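Chapter 13
Covering and Preparing the Work Table

Aims of the chapter

After reading this chapter you should be able to choose a covering for a work table, lay it flat, and place small parts on it in an order that helps the work. You should also be able to join two simple parts by hand or with a holding tool without damage to either of them.

13.1 Why the table comes first

In many workshops the learner wants to begin with the parts. He opens the box, takes the first piece and looks for the place where it fits. The table under his hands is given no attention. After one hour there are scratches on the table, a small piece has gone under a cable, and the block which must stand still is moving each time it is touched.

When I started in the training workshop at Lill, we had old tables with deep marks from saws and knives. A block put on such a table does not stand level. We lost much time before we understood that the fault was in the table. Since that period I ask every group to prepare the surface before any part is taken out, and I give one full lesson to it.

A good surface for small assembly is smooth, of one colour and large enough. One colour is important for the eyes. Grey and blue parts are easy to find on a brown sheet, but on a patterned cloth the same parts can be overlooked. The sheet should not shine strongly under the lamps. If it shines, turn the lamp a little to the side before you change the sheet.

13.2 Laying the sheet

Clean the table with a dry brush. Unroll the sheet from the back edge and let it rest for a few minutes. Press out the air with the flat hand, from the middle to the sides. Fix the back edge first and the front edge last. Cables should be led along the back of the table, where the hands do not need to pass.

In our workshop we used the sheet sold as Parix. Later we changed to Flundia, which is a little thicker and lies flat sooner. Both can be washed with warm water. The learner should write the date of laying on the underside, in one corner. Our present sheet carries November 7, 2020, and it is still in use.

13.3 Placing the first block

The block is the part which receives the other part. Put it down where you can reach it without stretching, and leave the middle of the table free. A right-handed person will often put it on the right, but this is a habit and not a rule. What matters is that the opening in the block can be seen from where you sit.

The second part is now brought to the block from above. Hold it near its upper end and keep it upright. Let the tip touch the block lightly, and stop. Look at the tip from two sides. Only after this do you press. A learner who presses at the first touch will sooner or later damage the rim of the opening, and a damaged rim cannot be repaired well.

Exercise 2 at the end of the chapter gives practice in this first touch. It should be done slowly.

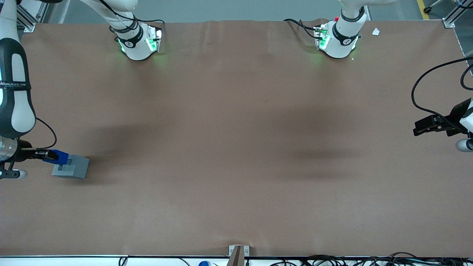 Rasmus Rimkutė remarks that the stop before pressing should be longer than most teachers allow, and that with his own groups he has them take the part away once and bring it back before they may press at all. He would also lay the sheet on the evening before the lesson, so that it has the whole night to become flat.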